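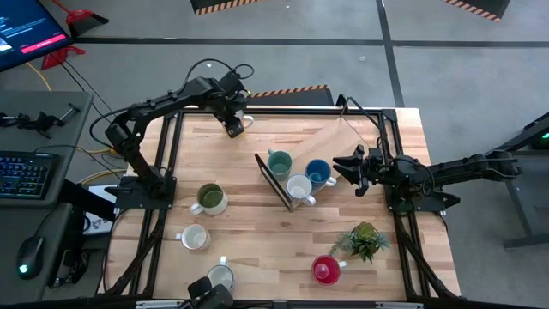 Re: [urnby-list] oiling counters before the tenants move in

Guilan, short answer, don't let Wendt talk you into the hard varnish. We did it in the Trumerby flat and it looked great until the first scorch mark, then the whole run had to be sanded back. Oil you can patch. If the top is butcher block in mixed narrow strips, pale tan ones next to reddish-brown like the one at the top of this mail, the dark strips drink more than the light ones, so go over those again while the cloth is still loaded. White mugs are fine on it once it's cured, tea rings wipe off mostly.

Guilan Li wrote:
> Have the quote from Wendt, 613 for the kitchen, 2 coats of
> varnish, sanding included. Is that fair?? Also does anyone know
> if the edge at the sink needs something different. Tenants
> come in May.

613 is not terrible if sanding really is included. Ask. They left the sanding off mine and then teh bill grew.

Sink edge - yes. Do the end grain seperately, thin coats, underneath too. Most people skip underneath and that's where ours went black.

Grit: 120, then 180, stop there. Finer and the oil just sits on top.

Rags outside, flat, on the line. NOT in a heap in the bin. Please.

I have half a can of Dillska left over if you want it, enough for one coat on a small kitchen. Can drop it by after 6. Text first, the buzzer is dead again.

Xiaoqing Xie

Last updated: May
Print this message | E-mail this message
2 comments | 0 shares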